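Search this site

Week 8: How a council budget gets through the chamber

Right, last week we did where the money comes from (grants, council tax, business rates, parking), so this week is about the bit I find more fun, which is the politics of spending it. Have the Rorkley papers open if you can. I'll keep going back to them.

Start with the arithmetic. Rorkley is a made-to-measure case for us as no party has a majority and the ruling group is short by 2 votes. So the leader goes into January knowing the budget will only pass if somebody from another group votes for it, or stays in the bar! Everything odd in the final document comes from that. The Skiditside bus subsidy, for one. Officers wanted it gone, it was gone in the first draft, and then it was back, paid for out of reserves.

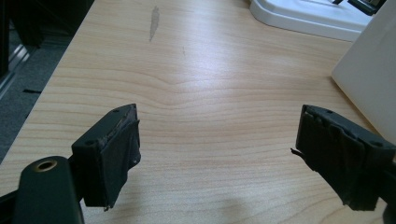

Now, reserves. Students always want to call this cheating and I do see why, but you need to separate the general reserve from the earmarked ones. Using a one-off pot for a cost that returns every year is where the trouble starts, and the finance officer's report says so (very politely) on page 343. Read that paragraph twice. Then read the leader's speech and see how much of it survived.

A word on consultations. Rorkley had 413 replies, and most of them were about the library. Manolis Vasilakis argues in the reading that consultations change the order in which cuts arrive more than the cuts themselves. I half agree – his chapter on Cáceres is strong, the rest I'd argue with, and I hope you will too.

For the seminar, please bring:
- one amendment from the Rorkley papers that failed
- a guess at who it was really aimed at
- a sentence or two on what it would have cost

Don't worry about getting the sums perfect. I'd much rather hear a bold guess about motive. We'll start on council tax referendums if there's time, otherwise they roll over to next week.

We use cookies to remember your settings. Accept | Manage

© Sikell Politics Notes | Contact | Back to top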